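Why Do Things Come in Boxes, Bottles and Packets?

Look around any table where people have been sitting for a while and you will find things that hold other things. A cup holds juice. A bag holds chips. A case holds pencils. We call these things containers, and people have been making them for a very long time.

Every container has a job. Some keep what is inside from spilling. Some keep dirt and air out. Some stop a thing from getting bent or scratched. Others just make it easy to find what you are looking for. A good container often does two or three of these jobs at once.

How it started

Long ago, people used what they found around them. A big shell could carry water. A dried gourd, with the seeds scraped out, made a fine bottle. Large leaves could be folded around food. Then people learned to weave baskets from grass and to shape pots from clay. More than 2,000 years ago, people in many parts of the world were already storing oil, grain and water in clay jars. Some of those jars had pointed bottoms so that they could be stood in sand or packed closely together in a ship.

Glass came later to most homes because it was hard to make and cost a lot. Tin cans and cardboard boxes are newer still. Plastic is the newest of all. Your great-great-grandparents may have grown up without one plastic bottle in the house.

Bottles: for things that pour

A liquid does not have a shape of its own. It takes the shape of whatever it is in, and if you let it, it will run all over the floor. So a liquid needs a container with a bottom, sides all the way around, and a way to close the top.

That is why bottles have narrow necks. A narrow neck lets the drink out slowly, and it only needs a small cap. Most caps have a screw thread, a raised line that winds around the inside of the cap. The neck of the bottle has a line like it on the outside. When you turn the cap, the two lines slide along each other and pull the cap down tight.

Soda needs a tight cap more than most drinks do. The bubbles in soda are made of a gas called carbon dioxide, which is pushed into the drink at the factory. The gas wants to get out again. With the cap on, the gas that escapes from the drink is stuck in the small space at the top, where it presses on the liquid and helps keep the rest of the bubbles in. When you open the bottle, you hear a hiss. If you leave the cap off until the next day, the soda goes flat.

Squeeze a bottle of soda that has never been opened and it feels hard, almost like a ball. Squeeze an opened one that is going flat and it feels softer.

Packets: thin and light

A packet is the lightest container of the lot. It is made of a thin sheet, often plastic or paper, that is closed along its edges. It weighs very little and takes up hardly any room, so a lot of packets can fit into one carton. Many are closed by pressing the edges together with heat. The plastic melts a little, sticks to itself, and then cools.

A packet is good at keeping things clean, and some kinds keep air out too. It is not good at protecting something that breaks easily. If you put an egg in a packet and dropped it, you would have a packet full of broken egg.

Boxes: for things that bend or break

A box has stiff sides. If you press on it, the sides push back, and the thing inside does not feel the squeeze. Eyeglasses are a good example of something that needs this. The wire around the lenses can be very thin, and the side pieces that go over your ears stick out when they are open. If someone sits on a pair of glasses, the wire bends. If the lenses rub against keys or coins, they get scratched. In a box, even one with no lid, glasses have walls around them, and they are less likely to slide off onto the floor. A lid gives them more protection when you carry them in a bag. 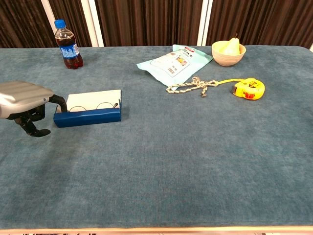 One reader, Gedov, wrote to us to say that an open box is no good for glasses at all. Glasses should be in a hard case that snaps shut, the letter said, with a soft cloth inside, and anything else is asking for trouble. In Gedov's house an open box by the bed fills up with dust, hair clips and the cat's toys, and the glasses end up at the bottom.

It is a fair point. A hard case is the best choice for a school bag or a trip. An open box works well in one place only, such as a shelf or a table where you always put your glasses down. You can see them right away, and you can pick them up with one hand while you are still sleepy. The box does have to be kept for the glasses and for nothing else. You can line it with a clean, soft cloth if you like. Set the glasses down with the lenses facing up so that they do not rub on the bottom.

Which container would you choose?

The people who design containers start with questions about the thing that goes inside. You can ask the same ones.

Does it pour? Then it needs a container that does not leak, with a cap or a lid.

Does it bend or break? Then it needs stiff sides, and maybe something soft to lie on.

Does it dry out or go stale? Then it needs to be closed tightly against the air. Bread, markers and modeling clay all belong in this group.

Do you use it many times a day? Then an open container may be best. A lid you have to open 40 times is a lid that soon gets left off.

Sometimes the answers pull in different directions. Crackers go stale, so they need a closed packet, but they also break, so they need a box. That is why many crackers come in a packet inside a box. The packet keeps the air out and the box takes the bumps.

Try it yourself

You will need an empty cardboard box with its lid, a sandwich bag, an empty plastic bottle with a cap, and three crackers. Ask a grown-up before you start, and do this over a tray.

Put one cracker in the box and close it. Put one in the bag and close that too. Break the last cracker into bits small enough to drop through the neck of the bottle, and screw on the cap. Now lay a heavy book on the box for a moment, and then on the bag. Look at both crackers. Which one is still whole?

Leave everything until the next day and taste a little of each. The cracker in the box may be softer than the one in the bag, because cardboard boxes let some air in. The bits in the bottle should still be crisp if the cap was on tight. Getting them out again is another matter. Turn the bottle upside down and shake, and you will see why crackers are not sold in bottles.

What happens afterward

When a container is empty, it can often do another job. A small box can hold glasses, erasers or hair ties. A clean jar can hold buttons. A bottle can be rinsed and used to water plants. Do not put cleaning liquids or paint in an old drink bottle, though - someone might think it is still a drink.

If you do not need a container again, check whether it can be recycled where you live. Cardboard boxes and drink bottles often can. Thin plastic packets are harder to recycle, and many towns ask people to put them in the trash. The label on the container may help, and so may the chart on your recycling bin.

Words to know

Container: something made to hold other things.

Carbon dioxide: the gas that makes the bubbles in soda.

Screw thread: the raised line that winds around the neck of a bottle and the inside of its cap.

Stale: no longer fresh, after being in the air too long.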